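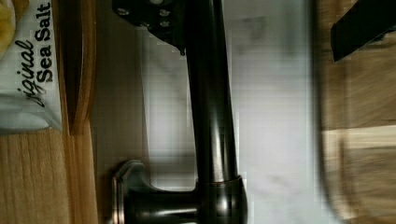

Kitchen faucet in a dark bronze finish.

Cytoplasmic streaming

Cytoplasmic streaming, also called cyclosis, is the steady flow of the fluid and small parts inside a living cell. It's best known from plants and algae, where the cells can be big enough that you can watch the whole business with a school microscope, and I'd say it's the loveliest thing you can see for so little money. I've kept this entry in everyday words wherever I could (the proper terms are in there too, for anyone who wants to look them up).

What moves

In a typical leaf cell most of the room in the middle is taken up by the vacuole, a large bag of watery sap. The cytoplasm gets squeezed into a thin layer between that bag and the cell wall, sometimes with strands running across like ropes. It's this layer that flows, and it carries things along with it: chloroplasts, mitochondria, bits of membrane, now and then the nucleus. In waterweed you'll mostly notice the chloroplasts, little green discs going round and round the edge of the cell one after another. In onion skin there's no green to follow, so look for tiny grains jiggling along the strands instead.

How it works

The push comes from myosin, a motor protein that walks along thin threads of another protein, actin. The actin lies in bundles near the outer edge of the cytoplasm. Myosin grabs a bundle at one end and a piece of cell luggage at the other, and uses up ATP, the cell's fuel, with every step. The luggage drags the surrounding fluid with it, and enough walkers all heading the same way get the whole layer moving. Actin threads have a direction built in, a bit like the nap on velvet, and these myosins read that direction, so the flow doesn't just slop back and forth.

You can stop it, too. Drugs that break up actin will bring streaming to a halt, and that was one of the early clues to what was doing the work.

Patterns

Rotation is the tidy kind, one loop around the edge of the cell, and waterweed does it well. In the stoneworts (Chara and Nitella) the loop is slightly twisted, so it climbs the long cell like the stripe on a barber's pole. Circulation is messier, with streams in several strands going in different directions, and you get it in the hairs of spiderwort stamens. Then there's shuttle streaming in slime moulds, where the flow runs one way, slows down, stops and comes back! That one has a different cause. The walls of the slime mould's tubes squeeze and relax, and the pressure pushes the fluid along.

Speed

Stoneworts are the champions among the things I've had on a slide. On Nov 13, 2021 I timed grains in a Chara cell from the pond at Sisbridge at 70 micrometres per second, with the water at 19 degrees. A second cell from the same jar, kept at 18 degrees, was a touch slower, but I wouldn't hang any theory on a single degree and 2 cells. Cooling does slow streaming and gentle warming speeds it up, until the heat starts doing harm and everything quits.

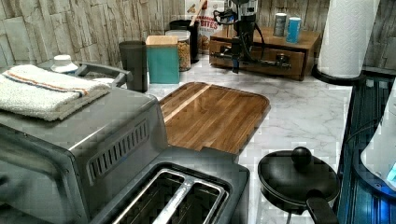 Why don't small cells need streaming?
Diffusion is enough for them. Small molecules cross a tiny cell very quickly just by random jostling, but the time needed grows with the square of the distance, so a stonework-sized job (some stonewort cells are centimetres long) would take far too long without a current to help.

What it's for

Mixing and delivery, mostly. Sugars, proteins and building materials get carried to where they're used, and the moving layer also stirs the vacuole sap beside it. Some plants shift their chloroplasts according to the light as well, spreading them out when it's dim and tucking them against the side walls when it's harsh. That movement also uses actin, but it's usually treated as a separate topic, so I've left it for its own entry.

Seeing it yourself

Pull a young leaf from the tip of a waterweed stem, lay it in a drop of pond water and put a cover slip on. Start at low power near the midrib. If nothing's moving, leave the lamp on for a few minutes and look again. April is when I find the best stoneworts at Sisbridge, though waterweed from an aquarium shop will do any time of year.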